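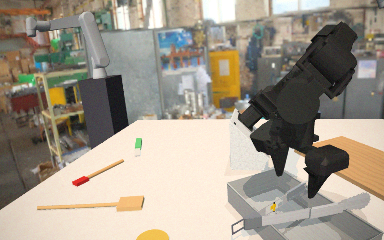 Bandeja gris sobre una mesa de color crema.

Trucos para ordenar los cajones y la encimera con bandejas

Martes 14 de noviembre

Las bandejas abiertas sirven para casi todo lo que anda suelto por la casa: llaves, pilas, gomas, el abrelatas que nunca cabe en el cubertero. Conviene medir antes de comprar. Saque el cajón entero, vacíelo y mida el hueco por dentro, también la altura. Muchos cajones de cocina pierden un par de centímetros por culpa de las guías y luego la bandeja roza al cerrar.

En el cajón de los cubiertos

Ponga delante lo que usa a diario y al fondo lo de servir. Los cuchillos afilados van aparte, con funda o en un taco. Si la bandeja resbala, corte dos tiras de malla antideslizante y colóquelas debajo, una en cada extremo. La malla se lava a mano con agua tibia y se deja secar extendida.

En la encimera

Junto a los fogones basta una bandeja pequeña para el aceite, la sal y la pimienta. Recoge los goterones y se levanta todo de una vez para limpiar. No la pegue a la placa, sobre todo si es de plástico. El aceite, además, se conserva mejor lejos del calor; en agosto yo lo guardo en el armario bajo y dejo fuera solo la botella pequeña.

Para las superficies claras, un paño de microfibra húmedo y una gota de lavavajillas. Las manchas de café o de cúrcuma salen con una pasta de bicarbonato y agua: se extiende, se deja unos minutos y se retira sin frotar fuerte. En mármol o piedra caliza no use vinagre ni limón, comen el brillo. Pruebe siempre antes en una esquina.

En el taller

Fotis Psarras, lector de esta página, nos escribió para contar cómo ordena la tornillería. Tenía 646 tornillos en un bote de pintura y los repartió por largo en 4 bandejas bajas, con una etiqueta de cinta de carrocero en el canto. Los que no pudo identificar fueron a un tarro de cristal. Él escribe con lápiz, que se borra cuando cambia el contenido.

Para que las piezas de hierro no se oxiden, ponga un trozo de cartón en el fondo y cámbielo cuando lo note húmedo. Las bolsitas de gel de sílice que vienen en las cajas de zapatos también valen.

Cómo quitar restos de etiquetas

Aceite de cocina, un cuarto de hora de espera y papel. Después, agua caliente con jabón. Si queda pegamento, repita. El alcohol va más rápido, pero deja mates algunos plásticos.

Limpieza

Las bandejas de plástico se lavan a mano salvo que el fabricante indique otra cosa. Las de madera no se dejan en remojo. Las de metal se secan enseguida con un trapo, insistiendo en las esquinas.

La próxima semana: juntas de la nevera y gomas de la lavadora.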